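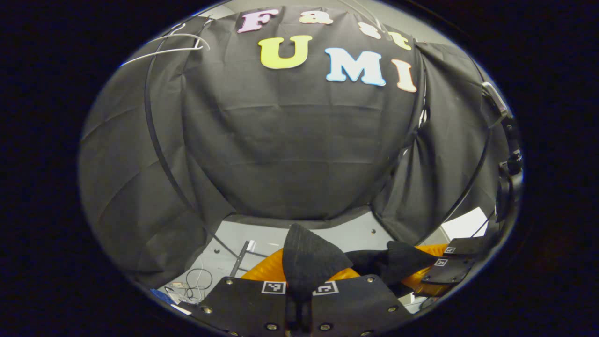 The letters on the black curtain in our back room

Print this page | E-mail this page to a friend

ABOUT US

Hi, and welcome! I'm Wanda Szabo and I run Bristero, which is a small workshop that makes and hangs curtains and backdrops for people who need them up fast and need them down again just as fast. School plays, craft fairs, changing rooms for pop-up clothing sales, that sort of thing. If you can throw cloth over it, we've probably been asked to.

I started out sewing at my kitchen table with a secondhand machine and one very long bolt of black cotton that a theater was getting rid of. My first real order was 24 panels for a high school (they wanted them by the end of April and I said yes before I'd done the math). I slept very little that month. But the panels got there, the school ordered again the next year, and I moved the whole business off the kitchen table, much to my family's relief.

These days there are five of us. Leopoldo Hinojosa cuts and sews with me. Hauke Reinholz does the metalwork and knows more about clamps than I ever will. Balakrishnan Varma takes your calls and writes up the quotes, so if you've emailed us you've already met him. And Guido Messina drives the van and does most of the hanging, usually from the top of a ladder with a clip between his teeth.

The shop itself is 3390 square feet, most of it shelves. The back room is my favorite part, though. We keep black cloth up in there all year round, on black supports, with a garment rack in front of it, and that's where we try ideas out before we let a customer anywhere near them. I love black fabric. It hides a seam beautifully, it makes any color you put on it look twice as bright, and it shows every single crease — so you learn to fold properly or you learn to steam. We've got some fold lines back there right now that Leopoldo would like me not to mention.

The letters are what visitors always go for first. They're foam cut-outs in candy colors, pinks and yellows and a light blue M that I'd happily have on my own front door. They weigh next to nothing, so they go up on a curtain without dragging it out of shape, and you can shift them over an inch if the spacing bugs you. It will bug you! Spacing letters on cloth that hangs in folds is fiddly work. My advice is to put up the bottom row first, stand well back, have a coffee, and then do the top one.

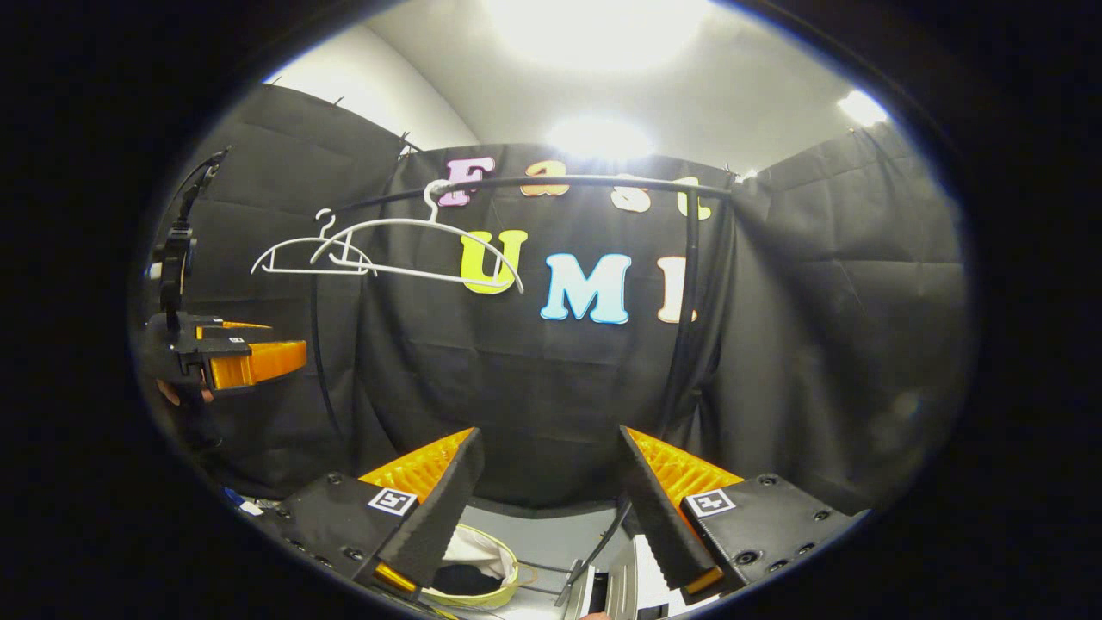

Garment rack with a couple of white hangers, ready for clothes

People ask about the rack, too. A rack and a curtain together make a very decent little dressing area, and they take up hardly any floor. We rent the two as a set for $95 a weekend, with hangers, and you can add letters if you want your name up. I like white hangers against black cloth, by the way. You can find them in a hurry when there's a line of people waiting to try on coats.

We rent, we sell, and we mend. If you've got an old backdrop with a torn hem, please don't throw it out, bring it in and let Leopoldo have a look. Small repairs start at $20 and we can usually do them in the same week. For bigger jobs, give Balakrishnan your width and your height (floor to rail, please, not floor to ceiling) and tell him what you'll be hanging it from.

You're welcome to stop by and feel the fabrics. Ring the bell by the side door and give us a minute, the sewing machines are loud.

Page updated 20/02/2020

Print this page | E-mail this page to a friend

COMMENTS

Marlene T.
Rented the rack and curtain for our coat swap and it was up before I'd finished parking. Guido even helped carry boxes. Thank you all!

dputnam
Do you sell the foam letters on their own? My daughter saw the blue M and now wants her whole name.

Wanda at Bristero
Hi dputnam, we do! Email us the name and the colors she likes and Balakrishnan will send you a price.

Old Stagehand
Floor to rail, not floor to ceiling. I've been telling people that for years.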